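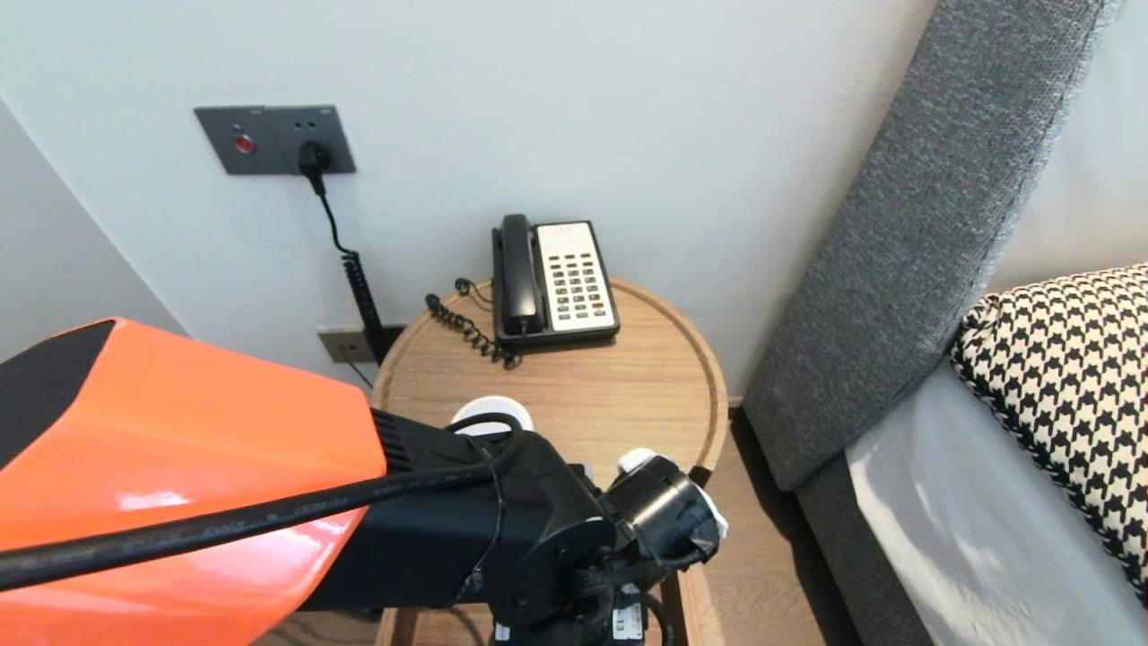 The Signature Problem in Onutitz

The nominating petition for a council seat in Onutitz is a single sheet, printed on both sides. The front has the candidate's name, home address and ward. The back has ruled lines for the signatures of registered voters who live in that ward. A candidate needs 118 valid signatures to appear on the ballot, and may attach as many sheets as are needed to get there.

In August, Gilles Fleury turned in sheets carrying 183 signatures for the open seat in Bultance, the city's easternmost ward. The elections office accepted 97 of them. He was short by 21, and his name was left off the list of qualified candidates posted the following afternoon.

Fleury had spent most of the summer collecting. He had served on the ward's zoning board and was generally expected to win the seat. The incumbent had announced her retirement in the spring, and only one other person had pulled papers. That person, Viktória Orbán, filed early, cleared the threshold and is now running without an opponent.

The case has drawn attention in the city mainly for what it says about Fleury and Orbán, who have disagreed over parking, drainage and the route of a bus line. The mechanics of the rejection have had less attention. They affect every ward, and they changed last year without a vote of the council.

How a signature is checked

A clerk reads the printed name and address on each line and looks for a matching record in the voter file. If there is a match, the clerk compares the signature on the sheet with the one in the record. The line is then marked accepted or given a rejection code. The codes cover the usual faults: not registered, registered in another ward, duplicate, illegible, address does not match, signature does not match, date missing.

Until last year the comparison was done from paper cards. The office now uses a records program called Flimomeck, bought mainly to handle absentee ballots. The petition module came with it. A clerk types the first letters of the last name and the house number, and the program returns a list of possible records. If no record meets the match setting, the program proposes the code for "not registered." The clerk can accept that or search again by hand.

The match setting is a number chosen at installation. A strict setting asks for the street name as it is stored in the file, including its abbreviation and any unit number. A loose setting ignores both. Onutitz runs the strict setting. The office says this was the default, and that it was kept for petitions because it was already in use for absentee ballots, where a wrong match can put a ballot in the wrong hands.

A petition line is a different kind of document. It is usually filled in on a doorstep or outside a store, on a clipboard, by a person who does not expect to be asked for a unit number. In Bultance, where a large share of the housing is apartments, leaving it off is common.

What the codes show

Fleury asked for the coded sheets and received copies with the voter record numbers blacked out. The largest group of rejections carries the code for address mismatch. The second largest is "not registered." Signature mismatch, the fault most people think of when they hear that a petition has failed, accounts for very few.

He then went back to a number of the people coded as not registered. Several showed him voter cards. Two had registered under a married name and signed under another. One had moved within the same building and had not updated the file, which under the city code leaves the registration valid but makes the address wrong.

Orbán's petition went through the same program at the same setting. She attached a far larger margin of extra signatures and had a practice that Fleury did not follow: her circulators carried a printed voter list and filled in the address block themselves, copying it from the list, before handing over the pen. The code permits this. Only the signature and the date have to be in the voter's own hand.

"The list is a public record and it costs less than a pizza," Orbán said. "I was told to buy it the first time I ran, and I have bought it every time."

Fleury does not dispute that she followed the rules. His objection is to the setting. "A voter in my ward signed her name, in her ward, for a candidate in her ward," he said. "The city has her in its file. The reason given is that she wrote the street and left off the apartment."

The cure period

Many cities give a candidate a few days after a rejection to correct defects, a step known as a cure period. Onutitz has one, but it covers only the front of the petition: a missing middle initial, a wrong ward number, an unsigned statement of residence. Defects on the signature side cannot be cured. A candidate can file new sheets until the deadline, and Fleury filed on the last day, at 3:40 p.m.

An early filing would have left time to collect more. Against that, the office does not begin checking sheets until the deadline has passed unless the candidate asks in writing for a preliminary count. The request form is kept at the front counter and is not in the candidate packet. Orbán asked for one.

The El Idrissi report

After the purchase of the program, the city hired the consulting firm El Idrissi to review the change from cards to screens. The report runs mostly to absentee ballots. Petitions are handled in a short appendix, which recommends that the match setting be chosen separately for each task and that any line proposed as "not registered" be searched a second time by a different clerk. The elections office adopted the second-search rule for absentee ballots. For petitions it is listed as under review.

A draft ordinance before the council's rules panel would write the second search into the code, extend the cure period to address defects and put the preliminary count form in the packet. It says nothing about the match setting, which the city attorney regards as an administrative matter for the office to decide. If passed, it would apply from the next cycle.

Fleury has filed as a write-in candidate for Bultance. Write-in candidates in Onutitz submit a one-page declaration and no signatures. His was accepted the same morning.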